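Clearing off the white table

I spent most of Monday going through the stuff that had built up on the big white table. It started as a place to put packages down and ended up as the place where everything stayed. The top has smudges and wear marks from years of that. I wiped it twice and stopped there.

The Watomik catalogs went to recycling. The Dinon cable box went back on the shelf, minus 10 cables I could not match to anything. By late afternoon I was down to the small flat things, the ones that need a box of their own or they get scratched.

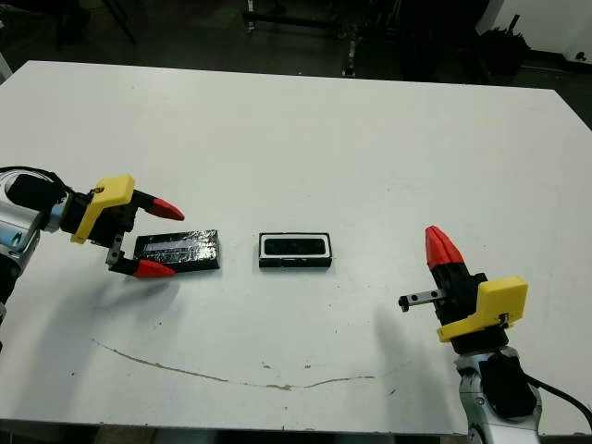 The black tray with the white inner rim, and the flat black piece still in its shiny wrapping.

I like a tray with a recess in it. You put the flat thing in, it stays put, and you can find it again in March. I ordered a few more from Stuvano in the same general shape, $57 with shipping. They should fit the drawer under the printer, which is 300 mm deep. I measured it this time.

Next up is the drawer itself. It is full of batteries and old Brabec receipts, and I will need another free afternoon for it.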